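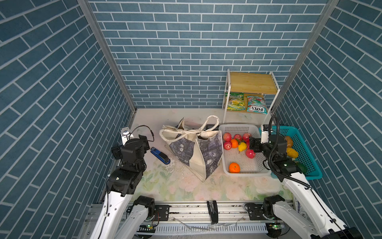

I have been meaning to write up the opening of my little game for weeks, and every time I sit down to do it I end up fiddling with the game instead, so please forgive me if some of this is a bit out of order.

Those of you who have been reading for a while will know that Endusgate is the village builder I started making on Nesevis last winter, mostly to teach myself how the scripting worked. It was only ever meant to be a bakery and a well. Then the bakery needed a miller, and the miller needed a road, and by April I had a whole valley and a goat that walks through walls (I have decided to keep the goat).

I opened it to everyone one evening after tea, with a cup beside me and the visitor counter up on the other screen. By bedtime I'd had 19 visitors. I was thrilled! I know that is nothing next to the big games, but these were strangers, walking about in my valley, and one of them spent a good long while arranging barrels outside the inn.

The trouble came the next morning, when I found that most people had left within 5 minutes. I moped a bit, I'll admit, and then I wrote to Rawan Issa, who makes those lovely fishing games under the name Bitar and has always been kind about answering my questions. She played it that same afternoon and sent me a long list.

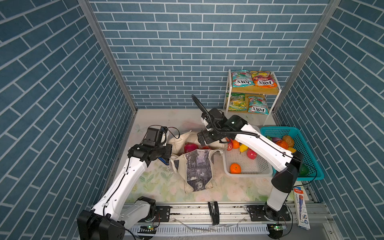 Her main point was that I start people off at the gate with far too much to read. There were 11 signs between the gate and the first house, and I had written every one of them with great care, so that stung. But she was right – I watched my nephew play and he ran straight past the lot. I have cut them down to two and put the rest in a notice board by the well, where anyone who likes reading can find them.

I also spent a little of my saved-up credit on a small banner in the Ovura directory, 170 credits for the week, and it brought in a steady trickle. Whether I'd do it again I can't say yet. The picture I used was far too dark, and at thumbnail size the inn looked like a boot.

Next on my list is the bridge, which still drops people in the river if they jump on it, and then proper saving for the gardens.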